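Stenulance Hinged Storage Box, Pale Pink
Reviewed 31 January 2025

I bought the Stenulance box in April to deal with the small stuff that collects on my desk: candy tins, lip balm, spare keys, a sewing kit, receipts I have to keep for work. Before that I used an open tray from Flarkau, and everything in it got dusty. I wanted a lid, I wanted it attached, and I wanted something that would not look like a toolbox.

The box is plastic with a hinged lid and one latch on the front. Mine is the pale pink. The store also had a gray and a dark green, and I picked pink because the desk is light wood and the darker ones looked heavy next to it. It cost 14 dollars at Cronin, the housewares place near me, and I have seen it for less when they clear out stock.
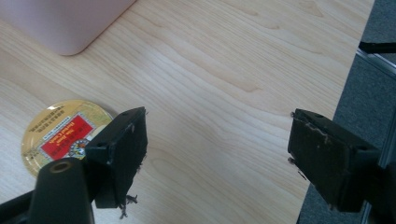
Flat round tins are the main thing I keep in it. They are awkward in most organizers because they slide over each other and end up in a heap at one end. In the Stenulance I lay them down first, then put the soft things on top, and they stay where I put them as long as the box is fairly full. With only a couple of tins inside, they rattle whenever you pick it up. A piece of felt in the bottom fixed most of that.

There are no dividers and no tray. If you sort things like beads or screws you will want a different box, or you will want to buy small inserts and hope they fit. The corners are rounded, so square inserts leave gaps. I tried two little trays from a Valtel drawer set and one fit, sort of.

The latch is the part I had doubts about. It is a small white tab, a different color from the rest, and it felt stiff for the first week. It has loosened up since and still holds. I dropped the box once from desk height with the lid shut and it stayed shut. I would not trust it in a checked suitcase without a rubber band around it.

Cleaning is simple. The inside is one plain tub, so crumbs and sugar dust wipe out with a damp cloth. Pen ink did not come off completely. There is a faint blue line on one side that I have stopped trying to remove. The finish is matte and does not show fingerprints, but it does pick up scuffs if you store it under other things.

The lid has a shallow recessed panel. I stuck a paper label there and it has stayed put without catching on anything, which I can't say for the labels on my other boxes.
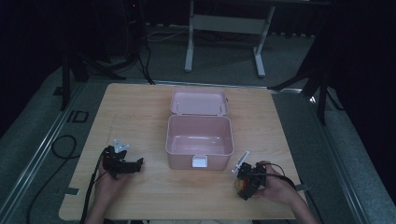 Does the lid stay up by itself while you are loading the box?

It does on a level table. Mine goes all the way back and stays there, so I can use both hands to pack. On a bed or a couch cushion it tends to tip, more so when there is nothing in the box to weigh it down.

A few smaller things. It had a plastic smell out of the package that was gone after 7 days with the lid open. The hinges make a light click, and I have not seen any whitening at the bend so far. The sticker on the bottom came off in one piece.

Stacking is only fair. I have a second one now, and the top box shifts if you bump the shelf. Side by side they are fine.

I would buy it again for desk clutter, craft supplies or a bathroom shelf. For anything heavy, or anything that has to be kept sorted, I would look at something with compartments.

Rating: 4 out of 5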